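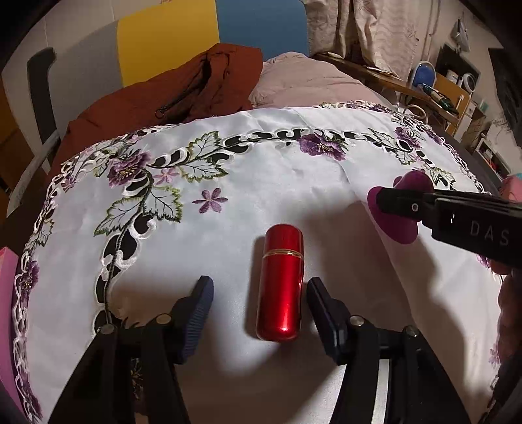

Cleaning and looking after memorial plaques

April 13, 2025
By Saimi Suominen

Small brass and bronze plaques turn up on benches, garden walls, clock cases and the backs of chairs. Most need very little doing to them. More plaques are spoiled by scrubbing than by weather, so start gently and stop when the lettering can be read.

First find out what you have. New brass is yellow, bronze is browner, and both go dull outdoors. Many modern plaques are lacquered at the works, and a lacquered plaque should never be touched with metal polish. Look closely at the edges and around the screws. If there are patches of bright metal next to patches of brown, with a faint flaky line between them, the lacquer has started to fail.

For an ordinary clean, put 500 ml of lukewarm distilled water in a bowl with a few drops of plain washing-up liquid. Brush off grit and cobwebs with a dry, soft paintbrush before any water goes on. Wipe with a damp cotton cloth, working from the bottom up, and use a soft toothbrush in the letters. Rinse twice with clean water. Dry it with an old tea towel, then leave it for an hour before waxing.

Bird droppings should come off as soon as you see them. Lay a wet cloth over the spot for 5 minutes and lift it away. Don't pick at it with a knife.

Polish is for bare indoor brass only, and once a year is plenty. Cut a piece of thin card to fit round the plaque and tape it down with low-tack tape, or the polish will leave a white line on the wood or stone that is very hard to shift. Every polishing takes off a little metal. The board in the hall at Gostham has 329 names on it and the ones at hand height are now so shallow that you need a torch held to one side to read them.

Never polish bronze that has gone brown or dark green. That surface is often deliberate, and a dealer or conservator will tell you it is worth keeping. Powdery, pale green spots that come back after cleaning are another matter and need someone who knows the metal.

Wax is the best protection for anything outdoors. Use a clear microcrystalline paste, put on very thinly with a lint-free cloth and buffed with a shoe brush. Do it on a dry day. I do ours in November and again in spring.

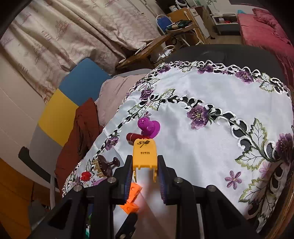

Iolanda Tavares wrote that she had always waxed straight after washing, and that her father's plaque on the bench at Henach went cloudy every winter until she started leaving it overnight to dry. She added that the water hides behind the plate, so she now loosens the bottom two screws and lets it drain.

Loosening the screws is sensible if they will move. Use a screwdriver that fits the slot properly, and put a drop of penetrating oil on stiff ones the day before. Keep the oil off stone. Replace rusty steel screws with brass ones of the same gauge. If the plaque comes right off, rub down and oil the wood behind it while you have the chance, and let the oil cure before the plate goes back.

Painted letters need more care. If colour comes away on a damp cotton bud, stop there. Enamel paint can be touched up with a fine brush, wiping the surplus off the face with a cloth wrapped tightly over a flat block.

Stone is treated differently. Plain water and a natural bristle brush will do for most garden memorials. Leave out bleach, vinegar, wire brushes and the pressure washer. Lichen is slow-growing and usually best left, unless it covers the words.

On a war memorial, a churchyard stone or a public bench, ask the owner before you do anything at all. Take a photograph first, with the light coming from one side, and write down every name and date. Keep the copy indoors with the family papers.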